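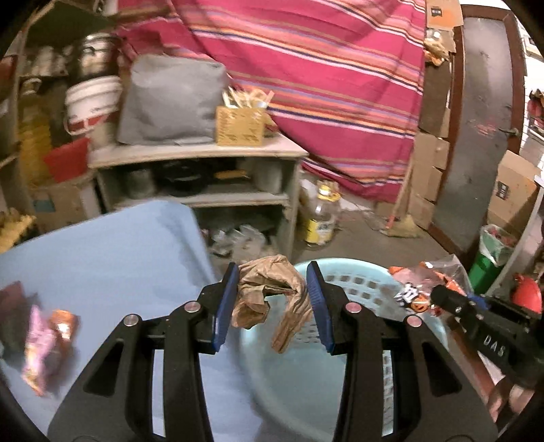 Brown paper bag, blue basket and a couple of snack packets on the cloth.

About Wemen Bindery

Welcome, and thanks for wandering over to this page! We're a small hand bookbinding shop on Karamanlidis Street, up the stairs over the old shoe repair place, and we make blank books, rebind tired ones, and teach classes on most weekends (more on those further down).

The shop began as a shared bench in a garage. A few of us had met at a paper marbling class and kept getting together afterward, mostly to use up the marbled paper, of which there was a truly silly amount. One of us owned a press, another had inherited a box of brass type with the letter Q missing, and before long friends were asking for guest books and recipe books and the odd wedding album. We moved into our present rooms one very hot June, carrying a board shear up thirteen steps, and we have promised each other never to move it again.

What we make

Most of what leaves the shop is blank books. The Braveck is our plain everyday notebook, sewn on tapes with a rounded spine, and it opens flat once you've had it for a week or two. The Nisex is the smaller one, a long-stitch book with a soft leather cover that ties shut, and it's the one people tend to buy for trips. We fold and sew all of them by hand, which is slow, and if you order a stack of them in December we will probably write back and ask very nicely whether January would do.

We also take in family Bibles, cookbooks, hymnals, atlases and kids' books that have been loved to pieces. We don't do museum conservation. If you bring us something rare we'll tell you so and help you find the right person for it, and we'll still be glad you let us look. The biggest job we've had was a church register of 800 pages with every single fold worn through, and it sat in the middle of our winter like a large, polite guest. We all missed it when it went home.
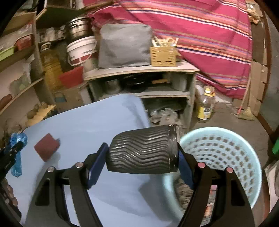 Do I need any experience to take a class?
None at all. The beginner class starts with folding paper, and you'll go home with a finished pamphlet and a small case-bound book. Tools and materials are included in the fee.

Classes

We keep classes to eight people, partly for the teaching and partly for elbow room. Beginners usually start with the one-day class and come back for leather later on, or for boxes, or for the marbling that got all of us into this trouble in the first place. Please wear something you don't mind getting paste on. There's coffee, and a good sandwich place across the street.

Finding us

The door is the green one at 687 Karamanlidis Street, and the bell sticks, so give it a proper push. We're in Tuesday through Saturday, and if you have an old book under your arm you don't need an appointment. For parking, try the lot behind the bank.

Page last updated 2019-02-21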